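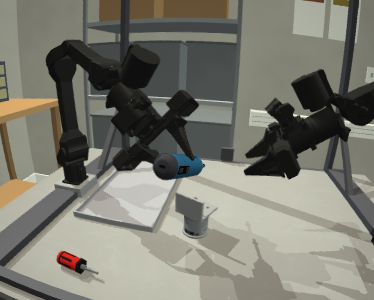 Calls and Vacancies › Workshop Projects › Unpaid, Part-time

Wanted: two or three patient people for a two-armed robot build

Mutlow Shared Workshop is looking for help with Janen, a pair of black robot arms that will one day, if all goes well, hold a drill steady while something useful is done with it. We are a members' workshop. None of us builds robots for a living, and a morning in our company will explain why.

The project began in April as a simulation, and most of the work is still there. We have drawn up the bench, the arms, the shelving and the tools in software, so that the arms can make their mistakes in a place where mistakes cost electricity. The left arm does the picking up. The right arm is meant to help, and we would like to hear from anyone who has views on how. At present the two of them share a table the way strangers share a train table, and the code that decides who goes first was written late at night by someone who has since asked to be moved to the lathe.

The job we have set ourselves is modest. There is a blue power drill, a white tray and a grey bracket on a round base. We want an arm to pick up the drill, bring it to the bracket, line up the bit and put the drill down again in the tray, facing the right way, without knocking anything over. Then we want it to do so again. So far we have logged 690 attempts in simulation, of which 492 ended with the drill somewhere we would be willing to call the tray. We have been generous in our definition of the tray.

What you would be doing

Mostly, you would be watching runs and writing down what went wrong in words the rest of us can follow. "Bad" is not enough. "Gripped too far back, nose dropped" is the sort of thing we like.

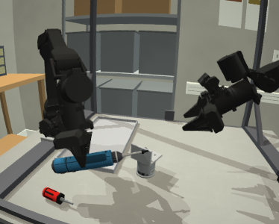
You would also be adjusting where the fingers close on the drill body and how fast the arm comes down over it. A centimetre either way makes a surprising difference once there is a bit sticking out of the front, and our present settings were arrived at by arguing. If you would sooner work with your hands, the real bench needs its rail fitting, its mounting block drilling and its cables put somewhere a foot won't find them. The frame is Drusix section, bought second-hand, and came with a bag of bolts that fit something else.

Later on there will be a dull but important stretch of comparing what the simulated arms do with what the real ones do. We expect the real ones to be worse. Please bring a notebook.

Who we are after

Someone who can write a bit of Python, or who can read it without sighing. Someone who has mended things and can tell a tight bolt from a stripped one. These need not be the same person. We have no use for certificates, and previous robot experience is welcome so long as you don't begin every sentence with it.

You should be able to manage one evening a week for 12 weeks. Missing the odd one is fine. Turning up only for the evening when the arms finally work is less fine, and several members have already reserved that one.

You must be over 18 to use the machine side of the workshop, and everyone does the safety induction first, including people who have done a better one elsewhere. The stop button will be within reach of whoever is nearest the bench. So will the blame.

What you get

No money, I'm afraid. We will waive your membership fee for as long as you are on the project, which saves you about £80, and you may use the benches for your own work when Janen isn't spread across them. Tea is provided. Biscuits are provided by whoever last crashed the simulator, so supply has been good.

All the code and drawings will be put up free for anyone to use when the build is finished, with your name on them if you want it there. Some of the current team have asked to see the results before deciding.

Where and when

We are in the back unit at Morelli Yard, through the green gate and up the ramp. There is step-free access to the main room and the computers, but the store is up a short flight of stairs and we can fetch things down for you. Parking is poor. Bicycles can come inside.

How to apply

Leave a note at the Mutlow front desk or use the contact form on our members' page, with "Janen" in the subject line. Tell us in a paragraph or two what you have made or mended, what you would like to learn, and one thing you built that didn't work. We read the last part first. A CV isn't needed — if you send one we will be polite about it.

Please get in touch by 23rd September. We will invite everyone who writes to come and watch a few runs before either side commits to anything, and the new group will start once we have found enough chairs.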